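Textile bench notes, Stodurham, February
Wash trial, printed bed linen, batch 3075

Started 09.20. Drum heater reached 40 degrees and held. Water is from the Stodurham main, unsoftened, as in the January run. Detergent is the Drellham powder, dosed by weight. The scoop gave uneven results last time and has gone back in the drawer.

Cycle 5 finished at 11.05. Spin was noisy at the top end – check the feet on the machine before the next load. Line dried indoors, then pressed on the low setting. Shrinkage in the warp direction is now over 2 per cent, weft too small to read with the steel rule. Marked the datum points again in thread, as the laundry pen is fading.

Pink grounds are the ones to watch for colour change. Grade these against the retained swatch under the north window, plain areas first, then the printed areas.

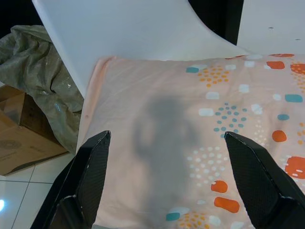

Still to do

Rub test, dry and damp, on the orange and teal.
Ask Uterari whether the pigment binder was changed between deliveries. Their sheet gives the old cure time.
Sugiyama samples stay in the cupboard until the rinse water has been tested for hardness.
Re-zero the small balance. It drifted again after lunch.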